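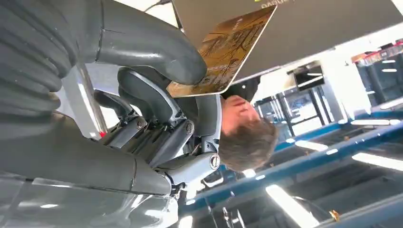
Drainage maps on handheld screens – speaker notes
Sirnisbridge, 2020-10-24

Opening. The subject is how a scanned map behaves once it leaves the desk and goes onto a tablet. Most of our survey sheets were drawn to be read flat, at arm's length, under a north window. Readers now hold them at whatever angle is comfortable. The tablet on the opening slide is tilted well off level, and its screen shows a brownish, amber-toned surface with darker lines branching across it. Ask the audience to decide, before I say anything else, whether they would call that a map or an aerial photograph. Take a show of hands. I have no preferred answer. Brown ground and dark branching lines fit both, and the first half of the talk is about why.

Leave the slide up while people settle. Water is on the left of the lectern.

Slide 2. The material
The Campos sheets: 862 scans in total. Of these, 159 are aerial prints and the rest are drawn sheets, mostly ink on heavy paper, with some later tracings. The drawn sheets have yellowed. The aerial prints have also yellowed, but less evenly, and several have darkened along one side where they were folded.
Scanned at Lokville over two winters. Same scanner throughout, two operators. Leandro Cabello did the drawn sheets and wrote the file naming rules, which are in the handout.
Say that the originals are stable and in storage. Someone always asks.

Slide 3. Why everything goes brown
Three sources of brown:
Paper aging. Affects the whole sheet, worst at the margins.
Ink and dye change. Black ink shifts toward brown on the older sheets, so the line and the ground move closer together.
Display settings. Many tablets warm the screen automatically in the evening or under warm room lighting. A neutral gray scan then comes up amber.
The first two are in the file. The third is in the device and changes during the day. Two people comparing the same sheet on two tablets may be looking at different tones and will describe them differently in their notes. We lost most of a week in May to a disagreement of this kind before anyone compared settings.
Instruction for the reading room is one line: automatic warming off before opening a sheet.

Slide 4. Branching lines
Show the four crops side by side. Go slowly.
Crop A, drawn stream network. Line width changes in steps, because the draftsman changed pens. Junctions are clean and the angles are fairly consistent.
Crop B, aerial print of the same valley. Width changes gradually. Lines fade out where tree cover closes over the channel.
Crop C, aerial print, farm tracks. Similar to B at low magnification. Tracks cross each other; streams join and seldom cross.
Crop D, cracked coating on a tracing. Branches in every direction, no downstream trend. It has been cataloged as drainage twice.
The test we use: follow any line in the direction it gets wider. If neighboring lines agree on that direction, drainage is a reasonable first reading. If they do not agree, stop and go to the full sheet.
Mention that the test fails on flat ground near the coast, where ditches were cut on a grid. There are 20 sheets of this type. They carry a flag in the catalog.

Slide 5. Tilt and glare
Readers tilt a tablet to get rid of a ceiling reflection. This works, but a tilted screen is also a foreshortened screen. Shapes compress along one direction and a wide fan of channels can look like a narrow one. Nobody should be estimating angles by eye from a tilted screen, and people do it constantly.
Recommendations:
Lay the tablet flat on a matte surface when measuring.
Move the lamp before moving the screen.
Lock screen rotation. A sheet that turns itself around loses its orientation, and most of our sheets have no north arrow inside the crop.
Relief is the other problem with orientation. Hills on an aerial print are read from their shadows. Turn the print 180 degrees and many people see valleys where there are ridges. Demonstrate with crop B inverted. Give the room a full ten seconds. Some will not see the reversal at all, and that is normal.

Slide 6. Magnification
A tablet invites zooming. At full zoom on our scans the paper grain becomes visible, and grain has texture that can be mistaken for ground. Past 125 percent there is no more information in the file, only larger pixels. Visar, the viewer we use, will go well beyond that without any warning. We have asked for a limit setting. It is on their list.
In the meantime, the reading sheet has a box for the zoom level used. Fill it in. A reading made at high zoom with no note of the level is treated as provisional and gets done again.
If the question comes up about rescanning at higher resolution: possible for the aerial prints, pointless for most of the drawn sheets. The finest pen line is already several pixels wide.

Slide 7. Color correction
Keep this short, the audience is mixed.
We store the scan as made. A corrected copy is generated from the blank margin of each sheet, which is taken as the reference for the paper color. This removes most of the yellow from the drawn sheets. It does less for the aerial prints, whose margins were often trimmed off.
The corrected copy is for reading. The uncorrected file is for any statement about condition. Do not mix the two in one report – the Lokville condition survey did, and its staining figures had to be withdrawn.
Some readers prefer the brown version because it feels easier on the eyes. No objection, provided the reading sheet says which version was open.

Slide 8. Labeling
Cheapest improvement we made. Every file now carries a strip along its lower edge with four items: sheet number, type (drawn or aerial), up direction, and whether the copy is corrected. The strip is part of the image itself, so it survives being copied to another device or pasted into slides.
Before the strip, type was stored only in the catalog record, and a loose file on a tablet had nothing to identify it. Come back to the opening slide here. With brown tones and branching lines alone, the type is a guess. Ask whether anyone has changed their vote.
The strip gets cropped off by people making presentations. I have done this myself on slide 4; the sheet numbers are in the handout.

Slide 9. Open items
Rotated tracings. A number of tracings were scanned face down and are mirror images. We find them by the lettering when there is lettering. Where there is none we compare against the matching aerial print, if one exists.
Screen differences. No plan to calibrate individual tablets. Turning off the warming has been enough for line work. It would not be enough for anyone studying ink.
Index map. The Campos index is itself a scan and has the same problems as everything else. Redrawing it is scheduled but has no one assigned.

Questions. Likely ones, with short answers:
Can the sheets be downloaded? Yes, corrected copies only. Uncorrected on request.
Was automatic line tracing tried? Yes, on the drawn sheets. Acceptable on clean ink, poor wherever the ink has browned. It also traced the cracks in crop D.
Does paper still have a place? Yes. The large table at Lokville is used for anything that spans more than two sheets.

Handouts are in the box by the door. Reading sheet template is on the last page, printed single-sided so it can be photocopied.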